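Weselley tunes up its two-armed folding cell at the Lagos workshop

LAGOS — The two-armed cell that Weselley keeps at its Lagos workshop has been getting a good deal of tender care this January, and anyone who has ever nursed an old sewing machine through one more winter will know the feeling. The cell, known in the building as Wudby, had logged 1581 hours of work with cloth when its keepers decided it was time to go over the cables, the mounting bolts and the gripper fingers, one arm at a time.
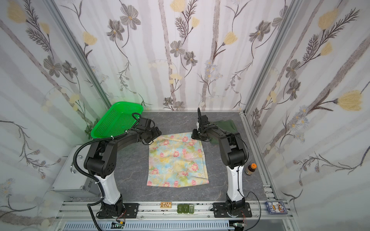

Cables come first, as they usually do. Every time an arm reaches out and comes back, the wiring along it bends a little, and a tie that has slipped even slightly can let a loop drift toward a joint. The crew now goes over both arms every 200 hours, replacing any tie that feels stiff, and then turns to the bolts that hold the base plates to the front rail. A plate that has crept even a hair sends the grippers to slightly the wrong spot — a small thing with a hard block, but a real nuisance with something thin and floppy.

Herard, which looks after the arms under a yearly service plan, also sent a fresh set of finger pads and a long, friendly checklist to go with them.

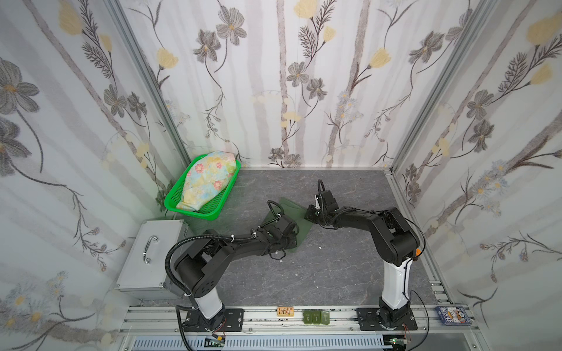

Herard would rather see the bolts checked cold, first thing in the morning, before the motors have had a chance to warm the plates, and it asked that each reading be written down even when nothing has moved. The Lagos crew has taken that to heart, and the log now runs to 2816 entries.

After the bolts comes the slow part, matching the two arms to each other so that they agree on where the middle of the table is. The crew runs them at a crawl, stops, corrects, and runs them again, with plenty of coffee in between.

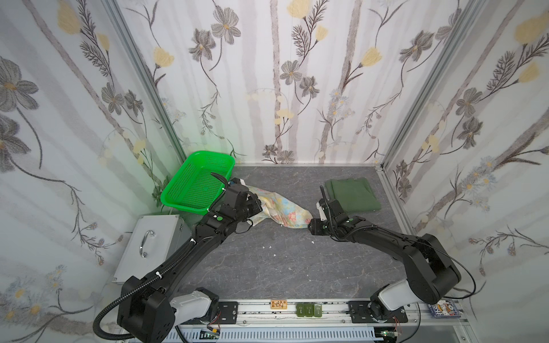

How long does the whole routine take? Most of a morning, if the spare ties and pads are already laid out, and a little longer when a finger pad has to be glued and left to set.

The next full check is set for March.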